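Uvance Link for Sondance players

Uvance Link lets a Sondance console and a phone or tablet share one player account. Scores, saved games and friends lists are kept in one place, whichever device you played on last. It is sold as a one-off licence and there is no monthly charge.

What it does

Link copies your save file to the Dralstead server when you quit a game and fetches it when you start one on another device. If two saves differ, you are shown the time of each and asked which to keep. The other is held for 300 hours in case you change your mind.

Achievements work the same way. Anything you unlock offline is added to your account at the next connection. The catalogue has 1,787 supported titles, and most puzzle, racing and card games are in it. Cooking games were added in the last update, along with the Pylypenko range.
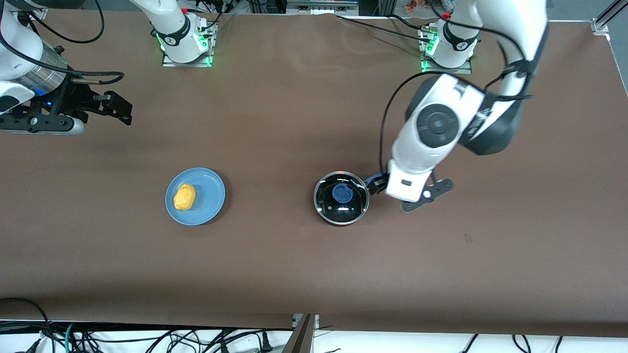 Blue plate and lidded pot on brown paper.

Friends and leaderboards

An account can hold up to 380 friends. Leaderboards can show everyone, friends only, or players on the same type of device. The last setting is useful in racing games, where a touch screen and a pad give quite different times. Private matches between devices need version 4 or later at both ends.

What you need

A Sondance console with the current system software
A phone or tablet with 100 MB of free space
A Dralstead account (free)
An internet connection for the first sign-in

Known limits

Saves made in guest mode can't be moved. Items bought in a phone store stay with that store and will not appear on the console, though coins earned in play carry over. Games that use their own login may ask for it again after each update.

Support

Setup questions go to Roksolana Boiko on the help desk. For developers who want a title added, the contact is Nazar Sydorenko. Please give the game's full name and version number when you write.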